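Hailu Residence: Gallery – The Laundry Room

Home > Residences > Hailu > Gallery > Laundry Room

The laundry room at Hailu is on the lower ground floor, at the foot of the east staircase, and is open to all residents of Hailu and of the adjoining Sernia building. This page forms part of the gallery of shared facilities maintained by Skiltance Residences. The notes that accompany it are intended for new residents and for those considering an application.

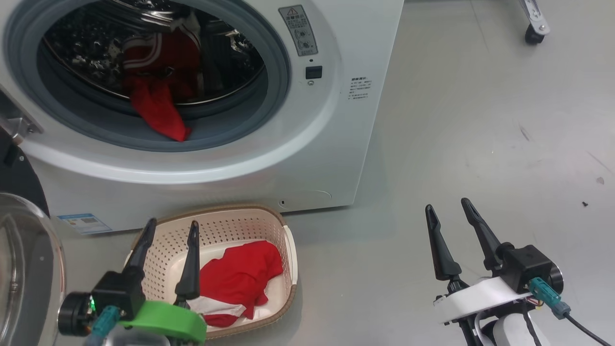
Red garments in the drum of a front-loading washing machine, with the laundry basket on the floor before it.

About the room

The room was refitted in October. The work included new pipework along the rear wall, a replacement floor drain and improved ventilation above the drying area. Residents who lived at Hailu before the refit will find that the entrance is now from the staircase lobby and that the former door to the courtyard is kept as an emergency exit only.

All machines are front-loading. The door opens sideways into the room, and residents are asked to leave enough space in front of each machine for a basket and for the door to open fully. Prams, bicycles and suitcases may not be left in the laundry room at any time.

A folding table stands opposite the machines and is for general use. Please clear it when you have finished. An ironing board and iron may be borrowed from the reception desk on presentation of a room key, and should be returned the same day.

Opening hours

The laundry room is open from 7 a.m. to 10 p.m. The last wash should be started no later than 8.30 p.m., so that drying can be completed before the room is locked. On Wednesday the room opens at 11 a.m., the earlier part of the morning being set aside for cleaning and maintenance.

Residents on the lower ground floor corridor live directly beside the laundry. Conversation and telephone calls should be kept to a moderate level, particularly in the evening.

Booking and payment

Washing machines are reserved through the Skosell panel beside the entrance. A booking may be made up to 3 days in advance and each resident may hold two bookings at once. A slot not taken up within fifteen minutes of its start is released to other residents.

Payment is made with the residence card. The charge for a wash and the charge for a drying cycle are displayed on the panel before the booking is confirmed. Cards may be topped up at reception during office hours. Coins are not accepted.

If a machine stops before the end of a programme, please note the number displayed on the booking panel for that machine and report it at reception. Refunds are made to the residence card, normally by the end of the following working day.

Preparing a load

Items should be sorted before they are brought downstairs. Space in the room is limited, and sorting on the floor or across the folding table delays other residents.

Strong colours, and red garments in particular, should be washed separately from white and pale items until it is certain that the dye no longer runs. A garment that combines red with white, such as a striped sports shirt, deserves some care. The instructions on the label should be followed, a cool programme selected, and the garment removed promptly once the programme has ended. Red items that have been washed several times without loss of colour may be combined with other dark clothing.

Pockets should be emptied and zips closed. Shirts with printed numbers or badges are best turned inside out. Football and running kit should not be left damp in a bag for several days before washing.

Bulky items, including duvets and heavy blankets, are too large for the machines at Hailu. A commercial laundry service collects from reception, and order forms are held at the desk.

Loading and unloading

The drum should be filled loosely. A hand placed flat on top of the clothing ought to fit comfortably beneath the upper edge of the drum. Overfilled machines rinse poorly and are the most frequent cause of calls to the maintenance team.

Before the door is closed, please check that no sleeve, strap or hem is resting on the rubber gasket or hanging over the lower lip of the opening. Fabric caught in the door may be torn, and water can escape on to the floor. The same check is worth making after unloading. Socks and other small items often remain in the fold of the gasket or at the back of the drum, where dark clothing is easily overlooked.

Place the basket directly beneath the door opening when taking clothes out. Wet clothing dropped on the floor should be rinsed again.

The door should be left ajar after use to allow the drum and the gasket to dry. This applies to every machine, including those which another resident is waiting to use later in the day.

Symbols and labels

Washing machines carry warning labels and pictograms on the front panel, and on some of these the printed text is in Chinese. Residents may consult the translated sheet in the blue folder at reception, which sets out the same information in English and in French. The labels must not be removed or covered. Notices for other residents should be placed on the board in the staircase lobby.

The small service opening at the base of a machine is for the use of maintenance staff. Residents should not attempt to open or clean it.

Detergent

Liquid or powder detergent may be used. Residents supply their own and should not leave it in the room. Please observe the quantity given on the packet for a normal load. Excess detergent leaves a residue on clothing and in the drum, and prolongs the rinse. Bleach and fabric dyes are not permitted in any machine.

A residue of powder in the dispensing drawer can be wiped away with a damp cloth. Cloths are available from the shelf by the sink and should be hung over the rail after use.

Baskets

The residence provides a small number of laundry baskets for moving clothes within the room. They should not be taken to bedrooms or used for storage. Residents who prefer to use a basket of their own are asked to mark it with a room number.

Clothes left in a machine more than 40 minutes after the end of a programme may be moved to a basket by the next person with a booking. They should be handled with reasonable care and the basket placed on the folding table. Items still uncollected at closing time are taken to reception, where they are held for two weeks.

Drying

Tumble dryers are situated in the alcove to the right of the entrance. The filter must be emptied before each use. Residents who wish to air-dry their clothes may use the rails in the drying area, which are warmed from early evening. Clothes should be removed from the rails by noon the following day.

Clothing must not be hung from bedroom windows, balcony railings or the handrails of the staircases. Small folding airers are allowed in bedrooms, provided that they do not obstruct the door.

Safety

Children under twelve should be accompanied in the laundry room. Doors of machines should never be forced. Where a door remains locked after a programme has finished, please wait for two minutes and try again before calling reception.

Any water on the floor should be reported at once. A mop and a warning board are kept in the cupboard next to the sink, and residents may use both while awaiting assistance.

Questions from applicants

Applicants frequently ask whether washing machines are permitted in individual rooms. They are not, with the exception of the family apartments on the top floor of Sernia, which have a connection in the kitchen. Tenants of those apartments are responsible for their own appliances and should obtain written permission before installation.

The laundry room serves 71 rooms in total. Demand is highest on Sunday afternoons and in the days before the end of term. Residents with flexible hours will usually find early afternoon the easiest time to obtain a booking.

The room can be reached by lift. Residents who require assistance with loading, or who find the height of the door opening difficult, should contact the residence office, where individual arrangements can be made.

Contact

Enquiries concerning the laundry room should be addressed to Tolera Negussie, Residence Manager, at the Hailu reception desk. The desk is staffed from 8 a.m. to 6 p.m. on working days. Outside these hours, faults that involve water or electricity should be reported to the duty officer by means of the telephone in the staircase lobby.

Also in this gallery

The Entrance Hall
The Reading Room
The Shared Kitchen, First Floor
The Courtyard and Bicycle Store
A Single Room, Sernia

Back to Residences
Skiltance Residences. Photographs and text may be reproduced for non-commercial purposes with the permission of the residence office.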